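Courses > Field Robotics Lab > Handouts > Unit 5

Search handouts Go

June 9, 2018
By Lab Staff

Unit 5: hand-held gripper, setup + upkeep (Cheon kit)

Bring this sheet. No sheet no tool.

Before a run:
- four plate screws, snug, finger tight plus a nudge. Don't lean on the driver, heads strip easy
- look down the center slot, clear any lint
- open/close 12 times by hand, feel for drag. Drag = stop, go to cleaning
- lens wiped, dry cloth only
- log tool number at the Kenach bench. Unit 11 is still out for repair, dont take it

Cleaning. Power off. Brush the slots from the wide end down, then wipe the plate. Threads and fuzz work into the joint, mostly after cloth work. Old grease off completly before new goes on, the two kinds don't mix. Small dab.

Full service is every 2680 cycles. Counter resets at service, so write the old number down first. The January notes had a different interval, ignore those.
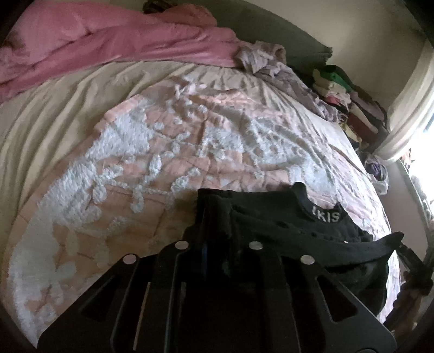 Cloth runs, beds and clothing: check the plate again at the halfway point. Straps and collars catch. If something snags, open fully, back straight out, no twisting. Tufted covers shed, brush after each one.

Spare screws in the Plolent drawer. Repair slips to Cumance room, before lab ends.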